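Category: Company / About us

About Fodico

Fodico supplies tableware and draining racks to canteens, staff kitchens and small cafés. The catalogue holds 390 lines, of which bowls and side plates make up the larger part. Orders are packed at the Drondum warehouse and leave on Tuesday.

The firm was set up by Hongjun Han, who still does the buying. Bakari Mohamedi runs the sample room, where new stock is handled and racked before a line is listed. Each bowl goes through 60 wash cycles. It is then checked for crazing, loss of colour at the rim and wear on the foot ring. Plates follow the same schedule, with an added stacking test in piles of 20.

Racks are assessed separately. The points recorded are divider spacing, clearance under the upper basket and the angle at which a bowl comes to rest. Deep bowls are the usual difficulty: a divider pitched for plates will hold a shallow bowl on its side, but a deeper one may tip forward or take up two slots. 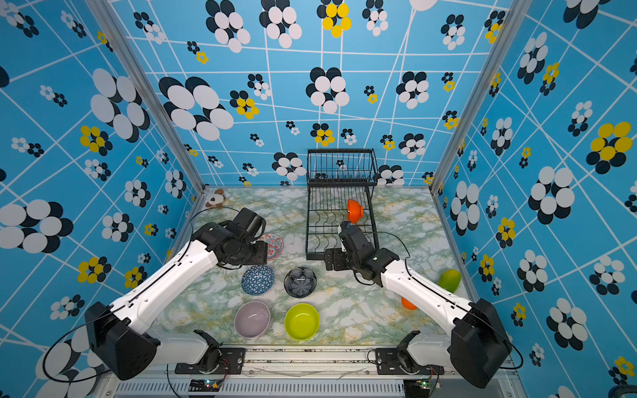 Two-tier wire rack with an orange bowl in the lower tier; patterned and plain bowls on the worktop.

Colours are sold singly as well as in sets, so that a kitchen can replace breakages without buying a full set. Mixed crates are available on request. Patterned pieces are decorated under the glaze wherever the supplier offers it, and the product sheet states where this is not the case.

The Dursun range of plain bowls is kept in stock all year. The Skukeck range is made to order, with a minimum of 2 crates per colour. No orders for Skukeck are taken in August.

Trade customers may borrow samples for 20 days. Return carriage is paid by the customer.

Print this page
E-mail this page

Related pages
Delivery and returns
Choosing a draining rack: divider spacing
Dursun bowls: sizes and colours
Skukeck order form
Care of glazed tableware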